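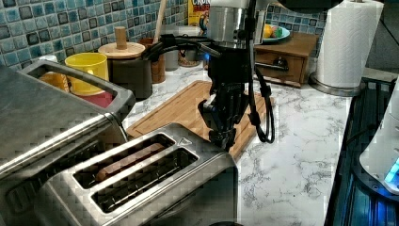
Starnamia Tribunal Transcripts is a collection of hearing records from the war crimes chamber that sat in Plarkbridge, typed up and sorted so that anyone can search them. We started it over breakfast, arguing about a witness list. It has grown into something we're really proud of, and we'd love more people to read it!

What's inside

The set covers 31 hearing days in 7 folders, one for each stage of the case, from the opening statements to the appeal. Each day is a single text file with speaker turns marked (judge, prosecution, defence, witness, interpreter). The Shirazi folder holds the command responsibility hearings and is the best place to start – the exchanges between the bench and the defence are gripping.

Languages

There are 2: the English court record and, where we could get it, the original testimony. The two don't always agree. We've left the differences in and flagged them with a tilde at the start of the line.

Known gaps

4 days in the Rurerholm folder are missing their afternoon sessions, which were held in private. Protected witnesses appear under the court's own codes. Please don't try to work out who they are, and don't publish anything that could help someone else do so.

Place names follow the spelling used by the court, even when it changes halfway through a day (it does, a lot).

Using it

Free for teaching, research and plain curiosity. Cite the folder and the hearing day, and say which language you quoted from. Corrections are very welcome, especially from readers of the original testimony. Send the file name, the line and your suggested wording. The next update is planned for April and will add the exhibit index.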